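Kernivwood House
Shared areas safety check, June
Checked by: Mali Wynne
With: Geum-ok Song (tenants' rep), Abelardo Mansilla (repairs)
Copy to: office file, noticeboard by the post boxes

Key: OK = no action. A = action needed, see comment. N = not checked this time.

ENTRANCE AND HALLS

1. Front door closes and latches by itself — A
Closes, but the last bit is slow. You can pull it open again without using the handle for nearly 5 seconds. Abelardo to adjust the closer. Please don't wedge it in the meantime.

2. Door entry panel — OK
All flats ring through. The light behind flat 2's button is dim but the button works.

3. Floor and matting — A
The mat well has a lifted corner on the left as you come in. Taped for now. The tape will not last a wet week.

4. Hall and stair lighting — OK
First floor landing tube replaced since the last check.

5. Emergency lighting, short test — A
All fittings came on except the one outside the meter cupboard. Battery is probably at the end of its life. Same fitting was mentioned in the last report and should have been dealt with then.

6. Stair handrail and nosings — OK
Handrail firm all the way up. One nosing on the top flight has a screw standing proud. Abelardo put it back in while we were there.

7. Halls and stairs clear — A
Pushchair and two boxes on the first floor. I have spoken to So-yul Yeo, who is moving flats within the building and had them out for the morning. Gone by 4 pm. There was also a clothes rail on the second floor with no name on it. Notice left. It will be taken to the store if it is still there at the next walk round.

FIRE SAFETY

8. Alarm panel — OK
No faults showing. Log book is up to date except for one missing signature.

9. Call point tested — OK
Ground floor rear. Heard clearly in all halls. Flat 5 say they could hear it with their door shut and the radio on.

10. Fire doors — A
Kitchen corridor door catches on the floor at the leading edge. It closes, but only with a push, and it ought to do it unaided. Bin store door has a gap at the top you can get a pound coin into. Ketard are booked to look at both.

11. Extinguishers — OK
Pins and tags in place, gauges in the green. The one in the shared kitchen had been moved behind the door and is now back on its bracket.

12. Fire blanket, shared kitchen — A
Present, but the pull tabs were tucked up inside the case. Pulled down. Whoever is cleaning the case, please leave the tabs hanging.

OUTSIDE

13. Path and ramp — A
Moss on the shaded side of the ramp. Slippery underfoot at 9 am. Needs scrubbing before autumn, not after it.

14. Bin store — OK
Tidy. Lids shut. Geum-ok asked about a second food waste bin and I said I would ask the office.

15. Key safe — OK
Code changed. Old code 927 no longer opens it.

LAUNDRY ROOM

16. Floor, drain and hoses — OK
No leaks. Drain running freely. Hoses have no cracks or bulges that I could find.

17. Sockets and isolators — OK
Isolator labels are faded and I have asked Abelardo to print new ones.

18. Extractor fan — A
Runs, but noisy, and the cover is furry. Needs taking off and washing.

19. Dryer and lint — A

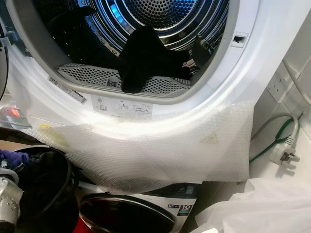

Lint is still the most likely way for us to have a fire in this building, and it gets left more than anything else on the list. Please clear it before each load as well as after, so that it doesn't depend on the last person. The grey panel with the small holes, along the bottom lip of the door opening, is the lint filter area and the part to look at first. Look right to the back of the drum as well when you take your washing out, as dark things are easy to miss in there. Anything with cooking oil on it must not be tumble dried, even after a wash. Yu-na Ra has offered to redo the wall notice in larger print.

20. Room notice and contact numbers — A
Repairs number is out of date. To be changed when the new notice goes up.

NOT CHECKED

21. Roof hatch — N
Key not on the hook. Abelardo thinks Valska had it when they came to look at the aerial. Office to chase.

Spending: door closer and emergency light battery should come in under £50 together. Anything over that goes to the office before it is ordered.

Comments on this sheet to Mali, flat 2, or leave a note in the box.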